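BRARNAVLEY, July 25, 2018 - The robot teaching room at the Pokska workshop opened its doors to local residents this summer, and people are lining up for a turn at the controls. Visitors sit down at a small desk, take hold of a pair of hand controllers and walk a robot arm through a household chore, one slow reach at a time. Every run is recorded, and the recordings are later used to train the arm to try the same chore without a person driving it.

The project goes by the name Flornmont and is led by engineer Iwona Głowacki. It began in April with a staff of five and a short list of jobs: put the lid on, move the bottle, pick up the block, clear the table. Since then the team and its guests have saved 783 complete runs, well past the 500 that Głowacki had hoped for by the end of the summer.

"I thought we would be begging our cousins to come in," she said. "Then a retired bus driver showed up and did 28 runs in one afternoon. He was better than me by the tenth."

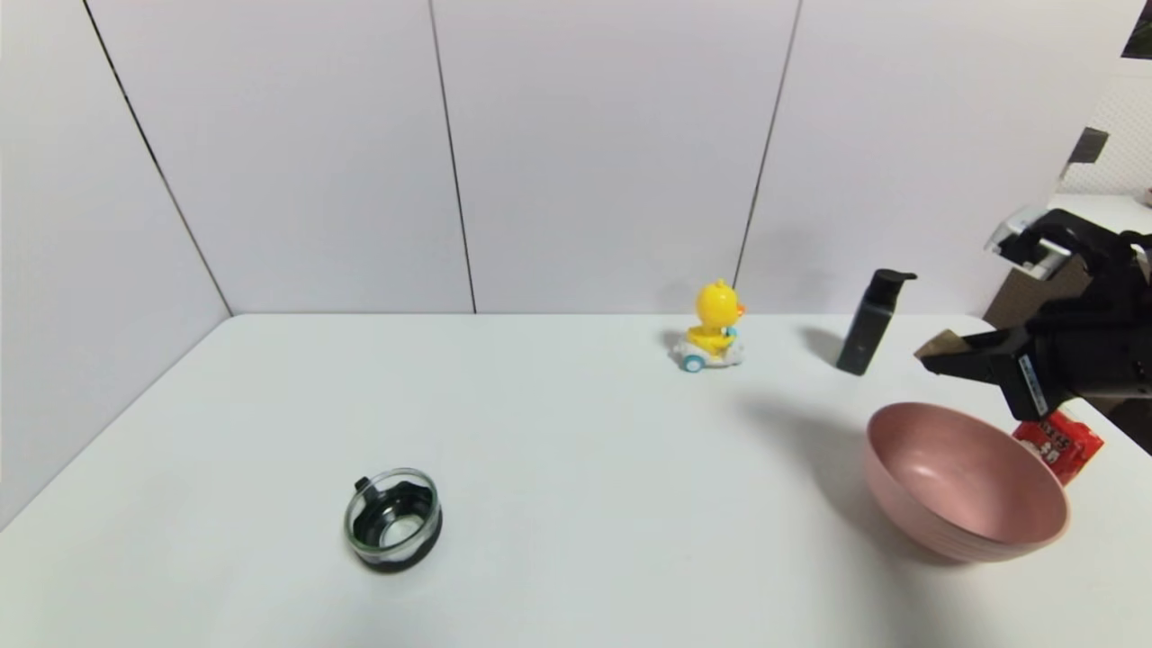
There are two ways to teach the arm at Pokska. In the first, a person holds the arm itself and pushes it along the path it should follow, with the motors relaxed enough to give way. Kids love this one, and so do people who have never touched a game controller. In the second, the teacher stays at the desk and works by remote control, watching the table through the robot's own cameras. It takes longer to learn, and the first few tries tend to be comic, but the runs come out cleaner because no one's hands are in the way.

Lech Kaczorowski, who looks after the desk, gives each new driver the same three-minute talk. Go slow. Stop before you touch anything. If you miss, back up and try again, and don't worry about the recording. Missed tries are kept too, he said, and marked so the software can tell them apart from the good ones.

"People apologize to it," Kaczorowski said. "They say sorry when they bump a bowl. I tell them the bowl is fine, keep going!"

The things on the table are ordinary on purpose. Most came from kitchens and toy boxes around Brarnavley, and the selection changes from one session to the next so the arm doesn't get used to one layout. A light toy on wheels can be a harder lesson than a big bowl, since it may roll away when it is nudged. Lids are another sore point. Drivers who have put lids on pots all their lives find that doing it with two fingers and no sense of touch is a whole new skill.

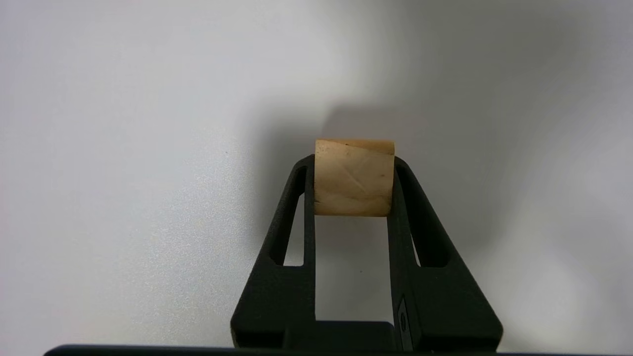 Grip is the part that Chiharu Tsuchiya could talk about all day. She came to the project from Dufour, a small repair shop across the river, and she now handles everything from the wrist forward. Her favorite camera is the one that looks out along the fingers, where a driver can see a little tan block pinched between the two tips and judge whether it is sitting straight. The black fingers have long slanted openings in them, a bit like fins, and are made to flex. Tsuchiya likes that because a beginner who squeezes too hard gets some forgiveness. She has drivers practice on blocks first, over and over, until closing the fingers feels as natural as closing a hand.

"You can hear it when somebody gets it," she said. "They stop holding their breath."

What the arm has learned so far is modest, and the team is open about it. In a check last week, working alone from the recorded runs, it picked up a block and set it down in the right spot on 16 tries out of 28. Bottles went less well, and the group did not give a figure for lids. Głowacki said she was thrilled with the block result all the same. In April the arm could not do it once.

The difference, she said, came from having so many different people teach it. Staff members all drove in much the same style, straight in from the side and down. Guests came in from above, from behind, in big loops, with long pauses to think. The arm trained on the mixed runs coped better when an object was not where it expected.

Leokadia Kwiatkowski, a math teacher who has been in four times, said she was hooked after her first session. She spent most of it trying to stand a bottle upright and went home without managing it. On her second visit she did it twice in a row and got a round of applause from the people waiting behind her.

"It's like teaching a very patient student," she said. "It will watch you do the same thing all day long, and it never looks at the clock."

Sessions last 40 minutes and are free. No experience is needed, and children over eight can take part with an adult. Drivers who sign up for more than one visit can ask to see their own runs played back, which Kaczorowski recommends to anyone who wants to get faster. Left-handed drivers are especially welcome, as the team has very few runs from them so far.

The next set of chores will include folding a small towel and pouring dry rice from one cup to another. Silvia Pešek, who handles bookings, said the rice sessions are already the most requested, and that she has bought a second broom.

Contact the newsroom | Copyright 2018 Brarnavley local news desk. All rights reserved. | Back to top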